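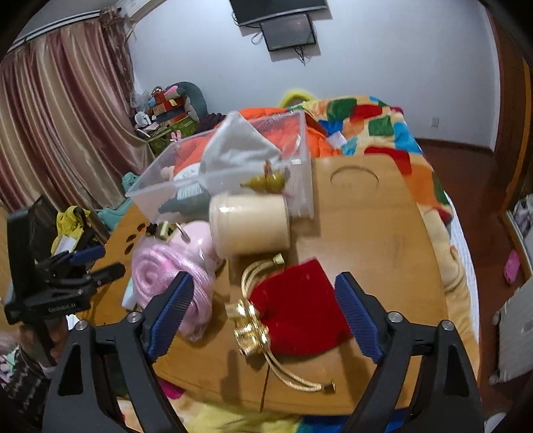

One listener at the February run of this talk objected that small things need no system at all, only a box with a lid. The box with a lid is where most of them are now, and the rest of the session deals with why retrieval from it is slow.

Home | Talks | Notes | Archive | Contact

SORTING SMALL SOFT GOODS AT THE BEDSIDE
Speaker notes, Drellotel storage day, 6 Jan 2024

Slide 1. Scope. Pouches, rolled fabric, small jars, trinkets, soft toys. Clothing and bedding are excluded. Running time 30 minutes, questions after.

Slide 2. Work surface. A tray table on the bed is adequate if the mattress is firm. Check that it sits level before loading. If the tray has cutouts in the top or sides, keep beads and loose clasps away from them. Mention the lost earring backs, then move on.

Slide 3. Drawstring pouches. Velvet picks up lint from anything fluffy, so pouches are sorted before cushions and plush are handled. Draw the neck closed, lay the cord along the pouch and fold it back once. Metal cord ends go inside the fold. Left outside, they catch on knitted fabric and mark soft plastic. Do not wind the cord tightly round the neck - the pile flattens and stays flat.

Slide 4. Rolled fabric. Roll from the narrow end, sleeve in clear plastic, leave one end open. The Plarico sleeves are 17 cm wide and take a scarf or a small cloth. Larger pieces go flat in a drawer.

Slide 5. Jars and ceramics. Anything with a finial or ring on top is stored upright, or on its side with cloth packed against it. Never stack on the ornament. Ceramic goes in last and comes out first.

Slide 6. Clear boxes. Soft items only. Fill to three quarters. A crumpled cloth takes more room than a folded one, so fold before judging whether the box is too small. Label the short end.

Slide 7. The Agyeman inventory. 2,707 items logged across all households. Pouches were the category most often found empty. Pause here, people usually want to write it down.

Slide 8. Order of work. Pouches, fabric, jars, ceramics, plush. Allow about 50 minutes for a first attempt. Skip the Canetti folding method if short of time; it is on the handout.

Spare slide. Silica gel: one sachet per box, replaced yearly.

Comments

tallboy_k: Does the cord rule apply to ribbon ties? Mine have no metal on them.

Marrow: I folded the cords as per slide 3 and they fit the shallow drawer now. Still no use for the empty pouches.

hedgeside: The handout link goes to last year's version.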